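Trurkbridge Opens Up the Full Finger-Change Routine for Its Tarkamura Cell

Setup guide, simulated camera views and service log sheets now free to every shop running the cell

MATOS, March. Trurkbridge today released the complete finger-change and setup routine for Tarkamura, the single-arm handling cell that has been running at our Matos shop since last year. We are really excited to get this one out the door. It is the same routine our own crew uses, with the same check sheets, and it covers everything from loosening the first screw to handing the cell back to the night shift.

Tarkamura picks small molded parts off a flat work surface and sets them into trays. The arm takes a good deal of care, but most of the hands-on time goes to the fingers. They wear at the tip and they pick up grit along the inner face, and a finger that sits a hair off from where the software thinks it is will nudge a part before it ever closes on it. Our crew now swaps the fingers every 200 hours. A full change takes 40 minutes, and that includes the camera check at the end, the part people used to skip when the shift was running late.

The routine starts with the cell locked out and the arm parked in its service pose. Both fingers come off together, even if only one looks worn. The mounting faces get wiped with a dry, lint-free cloth and looked over with a hand light for burrs. New fingers go on snug first, then get tightened in two passes, left and right in turn. The guide has a full page on this step alone, and we think it is the best page in the book. (If you have ever chased a crooked grip for half a day, you will see why!)

Next comes the camera check, and this is where the new release has the most to offer. Every Tarkamura setup has a matching model of the cell in simulation, with the finger shape, the work surface and the camera mount all entered as they were measured. The technician brings up the simulated view for the chosen pose and holds it next to the live one. The rounded tip of the finger should land in the same spot in both. When it doesn't, the guide gives the order to look in: finger seating, then camera bracket, then the offsets in the tool file.

Technicians can also move the simulated arm through its approach before the real one is powered up. A finger that takes up too much of the view, or a part that slips out of sight too early, shows up on the screen with the cell still locked out. Our crew has caught two wrong tool files this way. The offsets were fixed at the desk, and the first live approach was run at slow speed as usual.

The release package is numbered 202 and holds the printed guide, the simulation files for the standard finger set, a blank log sheet and a short list of spare screws and pins. The log sheet is one side of paper on purpose. It asks for the hour count, the finger set number, the check poses used and any change to the offsets, with a wide box for notes. Please use the box. Several of the best steps in this guide started out as pencil notes in ours.

Shops already running Tarkamura can ask for the package through their usual Trurkbridge service contact. Shops using a finger shape of their own can send in the measurements and get back a matching model file. A second guide, covering the tray side of the cell and the cable run along the arm, is being written now.

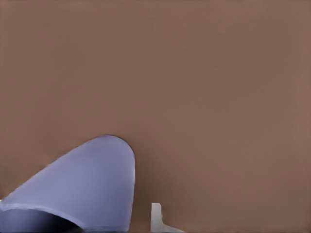 Robot Care and Setup

Simulated check view from the Tarkamura package, with the rounded tip of the lavender finger at left and a small white L-shaped piece near the bottom.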